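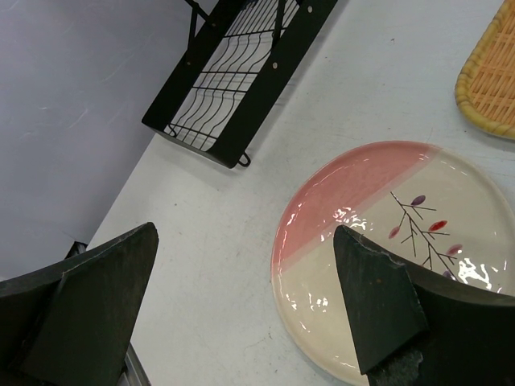 접시 정리와 건조대 쓰는 법

접시는 씻는 일보다 세워 두는 일에서 이가 잘 나간다. 큰 접시는 무게가 있어서 손에서 미끄러지면 다른 접시의 테두리를 먼저 친다. 아래 내용은 철제 와이어 건조대를 기준으로 적었다. 나무 건조대를 쓰는 집은 물받이 부분만 빼고 읽으면 된다.

건조대 자리 잡기

건조대는 작업대 안쪽 모서리에 붙여 놓는다. 앞쪽에 두면 팔꿈치에 걸리고, 접시를 내려놓을 자리가 없어진다. 벽과는 손가락 두 개 정도 띄운다. 바짝 붙이면 뒤쪽 접시의 물이 벽을 타고 흐르고 실리콘에 곰팡이가 생긴다.

놓기 전에 다리 네 개가 다 바닥에 닿는지 눌러 본다. 흔들리면 다리 밑에 얇은 고무 패드를 붙인다. 종이를 접어 괴는 것은 며칠 못 간다. 젖으면 눌려서 다시 흔들린다.

2단 건조대는 위 칸에 접시를 세우고 아래 칸은 비워 두거나 가벼운 것만 둔다. 아래 칸에 컵을 엎어 놓으면 위에서 떨어진 물이 컵 바닥에 고인다. 컵은 따로 말리는 편이 빠르다.

접시 세우는 순서

접시를 건조대로 옮기기 전에 작업대에 한 번 내려놓고 크기를 본다. 손에 든 채로 칸을 찾다 보면 옆 접시를 건드린다.

1. 제일 크고 무거운 접시부터 안쪽 칸에 넣는다.
2. 두 손으로 양옆 테두리를 잡고 수직으로 내린다. 비스듬히 밀어 넣으면 굽이 철사에 걸린다.
3. 접시 앞면은 모두 한 방향으로 맞춘다. 마주 보게 세우면 가운데에 물이 갇힌다.
4. 테두리끼리 닿으면 한 칸 건너뛴다.
5. 작은 접시와 가벼운 접시는 맨 앞에 둔다. 꺼낼 때도 앞에서부터 뺀다.

무늬 있는 접시는 그림이 유약 위에 있는지 아래에 있는지 먼저 확인한다. 손톱 옆으로 살살 문질러 턱이 느껴지면 유약 위에 찍은 그림일 가능성이 크다. 이런 접시는 철수세미를 쓰지 말고, 세울 때도 그림이 철사에 닿지 않게 한다.
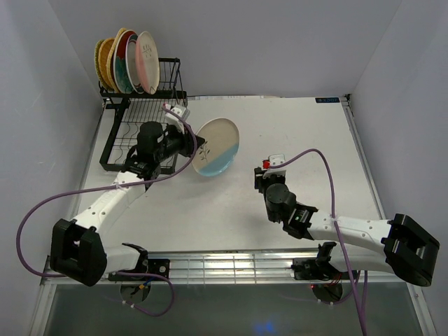 Ploron 주민생활관 살림반

살림반에서는 접시를 색이나 무늬로 나누지 않고 지름으로 나눈다. 테두리가 초록이든 빨강이든 같은 크기끼리 이어서 세우면 칸 간격이 고르고, 찬장에 넣을 때도 다시 고를 필요가 없다. 두께 차이가 큰 접시는 크기가 같아도 떼어 놓는다. 얇은 접시가 두꺼운 접시에 눌리면 가장자리부터 금이 간다.

건조 시간은 철마다 다르다. 실내가 건조한 겨울에는 저녁에 세워 두면 아침에 넣을 수 있다. 장마철에는 하룻밤을 두어도 굽 안쪽에 물기가 남는다. 마른 면 행주로 굽만 한 번 돌려 닦고 넣는다. 접시 앞면은 닦지 않아도 된다. 보풀이 붙어서 오히려 손이 더 간다.

식탁 매트도 세워 말린다

엮어 만든 매트는 눕혀 말리면 아랫면이 늦게 마르고 모양이 틀어진다. 물에 담그지 말고 꼭 짠 행주로 결을 따라 닦은 다음 건조대에 세운다. 둥근 매트는 접시 칸에 그대로 들어간다. 네모난 매트는 모서리가 휘기 쉬우니 폭이 넓은 칸을 쓰고, 칸이 모자라면 평평한 곳에 두었다가 중간에 한 번 뒤집는다.

매트와 접시를 같이 세울 때는 매트를 뒤쪽에 둔다. 접시에서 떨어지는 물이 매트에 튀지 않을 만큼 간격을 두고, 되도록 접시의 물이 빠진 다음에 매트를 넣는다. 음식물이 결 사이에 끼었으면 마른 칫솔로 먼저 턴다. 젖은 채로 문지르면 더 깊이 들어간다. 카레나 김칫국물은 주방 세제를 한 방울 묻힌 천으로 두드려 빼고, 맑은 물을 적신 천으로 다시 두드린다.

보관할 때는 매트를 접시 사이에 끼우지 않는다. 무게에 눌려 가운데가 꺼지고, 덜 마른 매트면 냄새가 밴다. 접시 사이에는 키친타월 한 장이나 얇은 부직포를 끼운다. 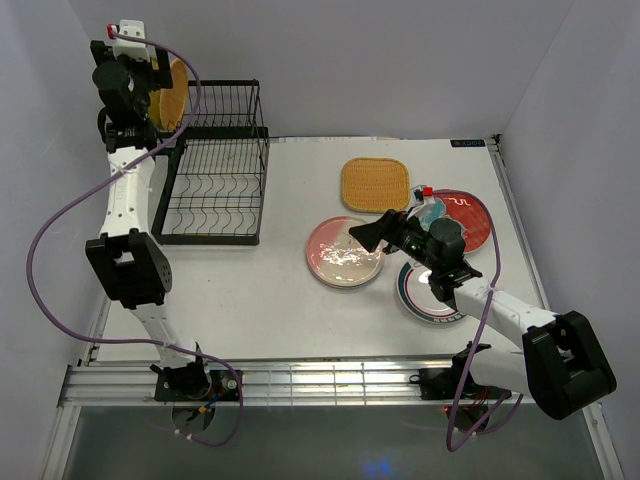 문: 건조대 철사 코팅이 벗겨져 녹이 보이는데 계속 써도 됩니까?
답: 벗겨진 곳이 한두 군데면 고운 사포로 녹을 걷어 내고 완전히 말린 뒤 식기 건조대용 고무 캡이나 수축 튜브를 씌워서 씁니다. 접시가 닿는 칸이 여러 개 벗겨졌으면 바꾸는 것이 낫습니다. 녹물이 유약 없는 굽에 배면 잘 지워지지 않습니다.

건조대 청소

물때는 바닥 쪽 철사가 만나는 자리에 먼저 낀다. 미지근한 물 1리터에 구연산 16그램을 풀어 솔에 묻혀 닦고, 19분쯤 두지 말고 바로 헹군다. 오래 두면 코팅이 상한 곳으로 스며든다. 헹군 뒤에는 뒤집어서 말린다. 물결 모양으로 굽은 받침은 솔을 눕혀서 골을 따라 닦으면 빠지는 곳이 없다.

물받이가 있으면 매일 비운다. 물받이 없이 쓰는 집은 건조대 밑에 마른 수건을 깔고 저녁마다 갈아 준다.

오래 쓸 접시는 찬장에 높이 쌓지 않는다. 무거운 도자기 접시는 여섯 장까지만 겹치고 나머지는 옆에 따로 둔다. 맨 아래 접시를 꺼낼 때는 위의 것을 모두 내려놓고 꺼낸다.

다음 모임은 일요일이고 칼과 도마 손질을 한다. 쓰던 행주 한 장과 마른 수건을 가져오면 된다.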